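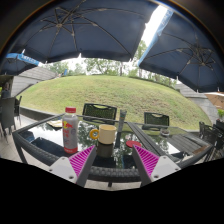 Glass top rattan table - white haze that will not shift

Garden and Outdoor > Furniture care

quillfeather
Posts: 42

Outdoor dining table, synthetic rattan over a metal frame, dark tempered glass let into the top. Bought as a Dusix set, four years outside, covered from October to March. The glass has developed a white haze, worst towards the middle. It disappears when the surface is wetted and returns as it dries.

Tried so far: washing-up liquid and warm water, ordinary window spray, methylated spirit on a cotton cloth. No change with any of them. We are in a hard water area, 300 ppm by the test strip. The table stands under a birch.

Is this limescale, or has the glass gone?

tarnside_mick

Limescale. Vanishing when wet doesn't settle it, as both scale and fine scratching will do that. Put a square of kitchen roll on the worst patch, soak it with white vinegar, leave it for 20 minutes, rinse and dry. If the square is visibly clearer than the rest, you have your answer. Keep the vinegar off any bare metal.

oldgravelpit

I would not assume scale. A birch sheds a good deal of sticky stuff in early summer, mostly honeydew from aphids, and dust bonds to it. Soap takes the top off and leaves a film. Vinegar does very little to it. Warm water with a spoonful of washing soda, ten minutes, then a plastic scraper held flat. Wear gloves.

tarnside_mick

Honeydew feels tacky and goes black with mould. He says white.

oldgravelpit

It goes black if left. It has been washed repeatedly. The film that remains on mine is grey-white on dark glass, and I have the same make of table.

quillfeather

Not tacky. Slightly rough if I drag a fingernail across it.

hobnail58

Rough points to scale. One thing before anybody gets a scraper out: check whether the glass is coated or painted, and on which face. On many of the dark ones the colour is on the underside, in which case the top is plain glass and will stand most things. My Prevetti has a printed pattern on the upper face and a razor blade took a strip off it.

Also check how the glass is seated. If it sits on clear rubber discs, lift it out with two people and clean the edge and the ledge. Mine is 58 inches long and too heavy for one.

quillfeather

Discs, yes. Several have gone yellow and one is missing. I'll look at the underside when I have help.

marl_and_clay

Replace the discs while it is out. Measure the thickness of a sound one, not a flattened one. Odd heights leave the glass rocking, and it will chip at a corner in the end. Jumari sell them in bags of 20, in three heights.

On the weave: don't let vinegar or soda water sit in it. I rinse mine with a hose on a gentle setting and push a soft paintbrush into the plaits. A pressure washer will lift the strand ends.

oldgravelpit

A pressure washer on the fan setting, held a yard back, has done mine no harm in six seasons.

marl_and_clay

Six seasons of the flat weave or the round? The flat strip on mine came loose at the corners after one go.

oldgravelpit

Round.

marl_and_clay

Then we are talking about different things.

quillfeather

Update. Colour is on the underside, so the top is plain. Did both tests next to each other. The vinegar square came up clear, with a hard edge where the paper stopped. The washing soda square came up a little brighter but still hazy. I then did the whole top in sections with vinegar, two rounds. Most of it has gone. A band near one end remains and feels smooth.

tarnside_mick

Scale, then. If the remaining band is smooth it may be etching, where hard water has sat on the glass for a long time. That needs cerium oxide and a felt pad, and a fair amount of patience. I'd leave it.

hobnail58

Agree on leaving it. Polishing one area by hand tends to give a ripple that catches the light more than the haze did.

oldgravelpit

The soda did make some difference by his own account, so I maintain there was a film over the scale. Soda first, then vinegar, with a rinse between.

quillfeather

That may well be right, I did the vinegar on washed glass only. Will try it in that order in spring. Is a Mutiso cover any better than the Dusix one? Mine holds a puddle in the middle, directly over the bad part.

marl_and_clay

Any cover will puddle on a flat top. Stand an upturned bucket under it so that the water runs off.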